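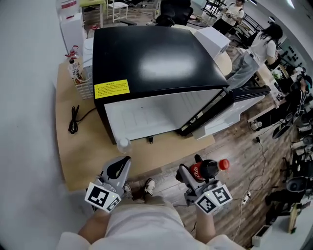 Wednesday. Buka bench, small refrigerator, second day. Still working on how to load it, and on whether the table is the right place for it. The floor position was given up after the first day, when everyone had to kneel to read the shelf thermometer. On the table the height is fine. The door opens to the right and swings out past the table over the floor, so nobody should walk along that side while someone is loading. Excess power cord is coiled on the table to the left of the cabinet, which keeps it away from the door swing. Leave it on that side.

Position. Rear clearance was set with the wood spacer from the Cadier drawer. The spacer goes in at both back corners, the cabinet is pushed until it touches, then the spacer comes out. Push low on the sides. Pushing at the top tips the cabinet back onto its rear feet and gives a false gap. Checked twice this morning and once after lunch. It had moved a little after lunch, presumably from people leaning on the door when closing it. Marked the front feet with pencil on the wood. Tape would be better but the roll of low-tack has gone somewhere.

Leveling. The Guzmán level was put on the top panel, first left to right, then front to back. Left to right was good. Front to back it leaned forward slightly and the door drifted open from about the half-way point. Gave the front feet part of a turn each and the drift stopped. A door that stays wherever it is left is acceptable for loading, and for the soak tests it ought to fall closed, so there is an argument for another small adjustment before we run overnight. Not done today. The glossy top shows every fingerprint and is a poor surface for the level, which slides. Put a sheet of paper under it.

Top panel. Nothing is to be stored there. The yellow warning sticker at the front left corner is to stay uncovered and is not to be peeled off to tidy the thing up. The text is Chinese; I would like a translation taped inside the notebook cover before anybody outside the group uses the unit. The temptation to use the top as a shelf is strong, and yesterday a clipboard and a mug were both on it by mid-afternoon. The mug left a ring. Came off with a damp cloth.

Door and seal. Paper strip test all the way around the gasket. A strip is closed in the door and pulled out slowly, with attention to how much it drags. Good drag on the hinge side and along the top. Lower corner on the opening side is weak, and the strip came out with almost no resistance. Warmed the gasket there with a cloth soaked in hot tap water, pressed it out by hand, closed the door, and left it for 30 minutes. Drag at that corner is better but still less than the rest. Repeat tomorrow on a cold gasket. If it is still weak then it goes on the list for Flekedach together with the shelf clip.

Shelf clip. One of the wire shelf supports does not seat fully. The shelf holds with light items and rocks if a full bottle is put at the front edge. Load the back of the shelf first. I tried swapping the clip with the one on the other side and the looseness stayed where it was, so the fault is in the liner and a new clip will not help. Reported anyway.
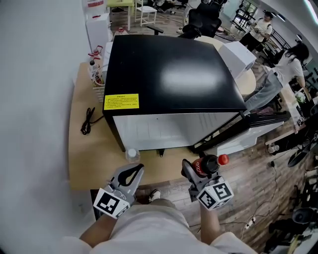 Loading. The main question for this week is upright or flat. The soda bottles are too tall to stand on the shelf at its present height and have to go in on their sides, cap end toward the door. That way the cap can be seen and grabbed, and the base goes against the back wall. Flat bottles roll. A folded dish towel under the front row stops it for the time being, though the towel will interfere with air movement and should come out for any run where we log temperature. The short clear water bottles stand up without trouble and can go in the door or on the bottom.

Order that worked best this afternoon: bottom first, then shelf from back to front, door last. Doing the door first makes it heavy and it swings further than intended when pulled. Open the door all the way before bringing a bottle up to it. With the door part open the cap catches on the inner panel. Go straight in along the shelf and do not turn the bottle once the base is past the opening. Keep the bottle low while bringing it in. Most of the contacts I noted were between the neck and the top lip of the opening, and they all happened when the bottle went in nose up.

Labels. Turn them upward on flat bottles. It costs a moment at loading and saves a search later. Bottles with a torn or peeling label go in the crate and are not used, as loose paper sticks to the gasket. Wipe the outside of any bottle that has been chilled and left out before it goes back in. Yesterday's set went back in with moisture on them and the bottom of the cabinet had a puddle by evening.

Cleaning things. The spray bottle lives in the basket at the back corner of the table, on the wall side. It goes back to the basket after use and does not go in the refrigerator under any circumstances, including as a stand-in for a drink when we are short of bottles. I mention it as this was proposed on the Cadier job in August and I would prefer not to have the conversation again. Spray onto the cloth and wipe with the cloth. Do not spray into the cabinet. The thermostat opening is not sealed.

Temperature. Shelf thermometer in a glass of water, middle of the shelf, door shut. Target for the chilled condition is 2 °C at the glass. Did not get there today, with the door being opened all afternoon for the loading work, so there is no point in writing down the figure I did get. Plan is to load once in the evening, shut the door, and read in the morning before anyone opens it. Write the setting of the dial next to the reading. Three of the readings on the Guzmán sheets have no dial setting beside them and cannot be used.

Room was at 67 °F at the start and warmer by the end, with the sun on the far side. The blind should be down for the overnight run. I also want the round table moved away a little before then. The white unit on it is close enough to the refrigerator that I am not confident about the air path on that side, and the gap was set only for the back.

Drainage. Puddle again, smaller than yesterday. Collected it with a pre-weighed cloth from the Buka kit and got over 200 g difference, which seemed like far too much for what was on the floor of the cabinet. Reweighed the cloth dry and it did not match its tag. Tag is wrong or the cloth is from another set. Value discarded. Will retag all the cloths before the next attempt, and put a shallow tray in the bottom so that the water can be poured off and weighed directly.

Noise. Compressor hum carries into the tabletop and can be felt through the wood with a hand flat on it. Not loud. Loose things near the front edge of the cabinet may creep over a long run, so clear that area before leaving. Rubber pads under the feet would reduce it, but they would also change the height and the level would have to be done again. Decide after the seal is settled.

To do:
Low-tack tape for the foot positions.
Paper strip test, cold gasket, lower corner.
Ask Flekedach whether the liner can be shimmed at the clip or has to be replaced.
Translation of the sticker.
Move the shelf up one slot and try the short bottles underneath. If they clear, the tall ones stay flat above and the towel can be dropped.
Tray for the bottom.
Retag cloths.

Left at 5:40 with the door shut, the dial at the middle setting and the Guzmán level back in its case. Blind still up – whoever is in first, please pull it down.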